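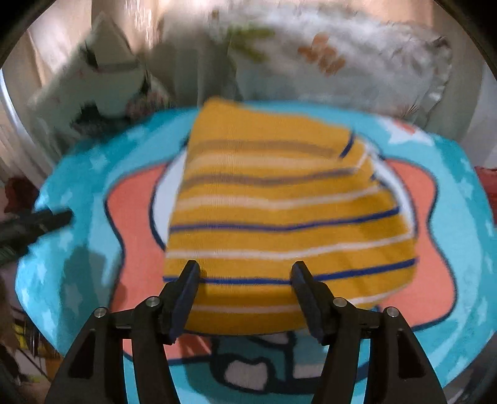 How to Fold Striped Shirts and Knits So They Stay Flat

Posted by Polyxeni Karagiannis, July 2020
Filed under: Laundry, Closets and Drawers

Stripes make folding easier once you know how to use them. They work as guide lines. If the stripes on the top layer run straight, the fabric underneath is usually straight too. If they dip in the middle or bend at one end, something below has shifted and you will find a crease there later.

This page covers T-shirts, long-sleeved tops and light sweaters. Heavy sweaters are at the end.

What you need

A surface larger than the shirt laid out with its sleeves open. A bed, a table or an ironing board turned sideways will all do. I fold on whatever is nearest, and that is often a cushion or a child's bedspread. A soft surface is fine for knits. For thin cotton, a hard one gives a sharper edge.

You don't need a folding board. If you have one, such as the Plalleck, use it for the side folds only and do the rest by hand.

Before you start

Let the shirt dry completely. Seams and collars take longer than the body, so feel along them with your fingers. Button any buttons. Pick off lint now, while the whole shirt is open in front of you.

Folding a T-shirt

1. Lay the shirt face down with the collar away from you. Pull the hem gently at both corners until the stripes run straight from one side to the other.

2. Smooth from the center out with flat hands. Don't press hard on knits or they will stretch and spring back crooked.

3. Fold the right side in to a point halfway between the collar and the shoulder seam. Check the stripes on the folded part against the stripes on the back. On an even pattern they should meet or run side by side. If they cross at a slant, open the fold and do it again.

4. Fold the sleeve back on itself so it stays inside the edge of the shirt.

5. Do the same on the left.

6. Bring the hem up and stop 2 inches below the collar. That gap keeps the collar from bunching.

7. Fold in half once more and turn the shirt over.

You should have a rectangle with level stripes on the front. Small shirts come out closer to a square, and children's sizes often have rounded sides however carefully you do them. They still stack.

Folding a long-sleeved top

Follow steps 1 to 3. When the side is folded in, the sleeve will stick out across the shirt. Turn it down at the shoulder so it lies along the side fold, with the cuff pointing to the hem. If the cuff goes past the hem, fold it back up.

You will get a thick spot at the shoulder, where the fabric turns. Stripes often change direction at this point and a short piece of slanted stripe may show at the edge. Leave it if the shirt is going in a drawer. If it is going on an open shelf, tuck that corner under.

Repeat on the other side, then fold the body in three instead of in half. Two thick shoulders on top of each other make the bundle tip over.

Light sweaters

Use the long-sleeved method but stop one fold earlier. Knits hold a hard crease for days. A loose, rounded bottom edge is better for the yarn than a flat one.

Stacking and filing

For shelves, put the folded edge toward the front and keep stacks to 7 shirts or fewer. Turn every second one around so the thick ends don't all land on the same side.

For drawers, stand the shirts on edge, fold side up. Measure the drawer first. Mine is a Balaskas chest with shallow drawers, and a shirt folded in half at step 7 sticks out at the top. Folding in three fixed that. Striped shirts are easy to find this way, even in a full drawer, because you can tell them apart by the width and color of the stripes on the top edge.

Common problems

The collar ends up crooked. The side folds are different widths. Measure with your hand from the collar to the fold on each side.

The shirt opens up when you lift it. Lift from underneath with one hand flat, or take hold of both sides together. Pinching only the top layer will pull it loose.

The stripes won't line up at all. Some shirts are cut slightly off the pattern, and washing can twist a cheap one. Go by the side seams instead and ignore the stripes.

One side bulges. There is a sleeve bunched up inside. Open the last two folds and flatten it.

Heavy sweaters

Don't file these on edge. Lay them flat, folded once across the middle with the arms crossed over the front, and put the heaviest at the bottom. Hanging will stretch the shoulders.

Next in this section: Folding Fitted Sheets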